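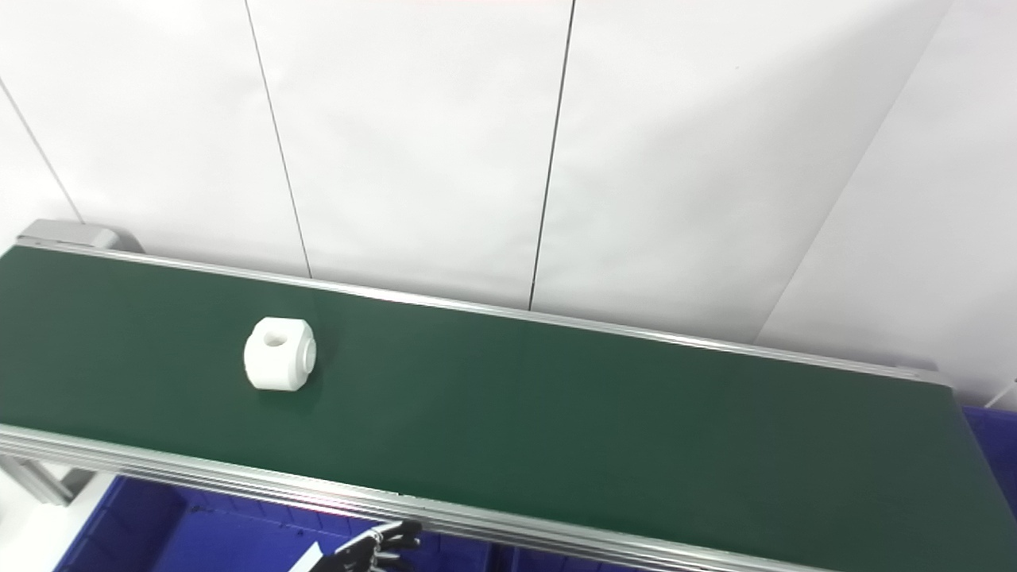

The Wetari belt conveyor was purchased for the training cell at the Midley workshop, where a robot with a jointed, multi-fingered hand picks molded fittings and places them in bins. This review covers installation, routine care and one repair over a period of 28 weeks. The unit has a green belt on an aluminum frame, and the grooved rail along the near side proved to be its most useful feature. Sensor brackets, a cable guide and a stop plate were all fastened to it without drilling.

Setup

Nuwan Munasinghe and Zoila Urrego completed the installation in one morning. The manual is clear on leveling but gives little help with belt tracking. The belt drifted toward the far rail until the tension screws were adjusted by a quarter turn at each side. Teaching the pick positions took longer. The matte belt gave the vision system good contrast with white parts, and only 2 of the 40 trial picks failed, both near the end roller.

Care

The belt is wiped down at the close of each shift with a damp cloth. Solvents should not be used. The roller bearings are inspected monthly – the end cover comes off with a single hex key – and the hand is returned to its parked position before any work on the drive.

Repair

In September the drive motor stopped after 696 hours of use. Hashini Weerakoon traced the fault to a worn connector. Farías, the supplier, sent a replacement at no charge, although the first one shipped was the wrong size.

Assessment

The conveyor is recommended for light parts and small cells. Sites running heavier stock should consider the Donarwood model, which has a stronger drive and costs more. Written tracking instructions would improve the Wetari unit considerably.

Reviewed by Lutfa Siddiqui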